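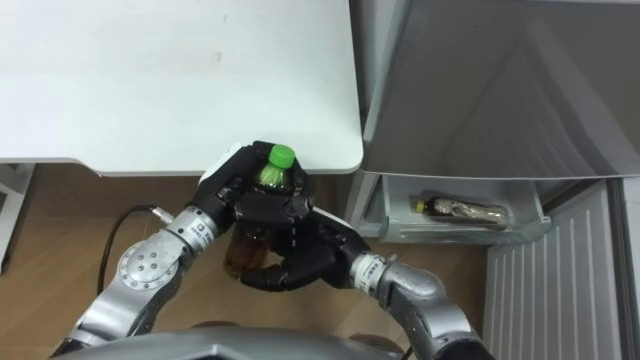 Refrigerator drawer pulled out, with a bottle lying in it. Serkstead.

Visit report: Serkstead building open day, Hundon
5/12/18

The Serkstead building at Hundon was a seed store until its conversion to small workrooms. The purpose of the visit was to look at the heating and ventilation work, which was finished in August. Armindo Coelho, who drew up the services layout, led the tour and answered questions at the end of it.

Floor area is 439 square metres on a single level. The original brick walls were kept and lined on the inside with 80 mm of wood fibre board, finished in lime plaster. Total wall thickness is now 318 mm. The lining stops short of the window reveals, where a thinner board was used, and these are the weak points of the envelope. Coelho did not dispute this. Deeper reveals would have meant new window frames, and the old ones had been repaired the year before.

Ventilation is by a single Maksymiv heat recovery unit in the former weighing room. Ducts run above the corridor ceiling and branch to each room through Titetti supply valves. The main branch has a silencer - the smaller branches do not, and a low hiss could be heard in the two rooms nearest the unit.
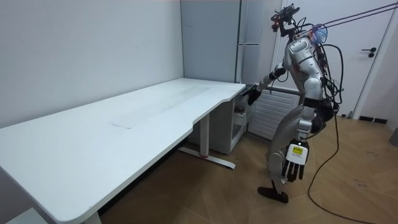
Can the windows still be opened with the heat recovery unit running?
They can, and there is no interlock. The unit carries on at its set rate, so some recovered heat is lost while a window is open.

Filters are reached from a hatch in the corridor and can be changed without steps. The condensate drain was harder to inspect. It passes behind the electrical board before reaching the outside gully, and there is only one access point along the run. I would have asked for a second.
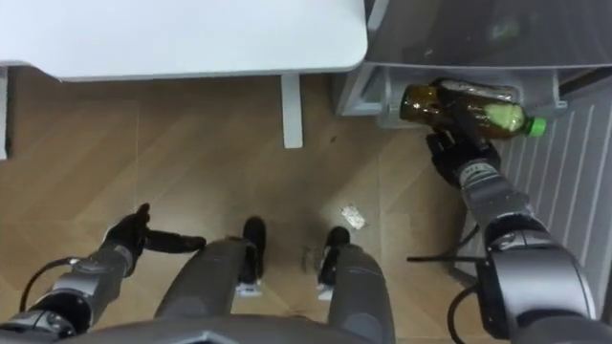 Heating and controls

Heat comes from an air source heat pump on the north side, feeding panel radiators. Design flow temperature is 45 degrees. Underfloor pipes were ruled out early on - the slab could not be lowered and the door heads are fixed. Each room has its own thermostat, limited to two degrees either side of the central setting.

Supply air to the larger rooms is set at 30 litres per second. Commissioning sheets were on the table by the entrance and the readings had been entered by hand. Two valves had been reset after the first round of testing, with both sets of figures left on the sheet.
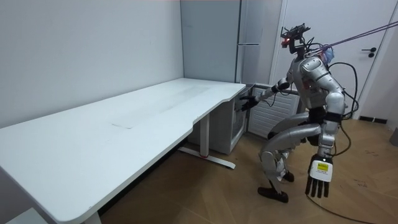 Small room with the long white desk, Serkstead.

Energy readings were not yet available, as the meters had not been through a full winter. Coelho has agreed to send the first year's figures, with the heat pump and ventilation unit metered separately. Parking is at the rear of the building, and the lane floods at the lower end.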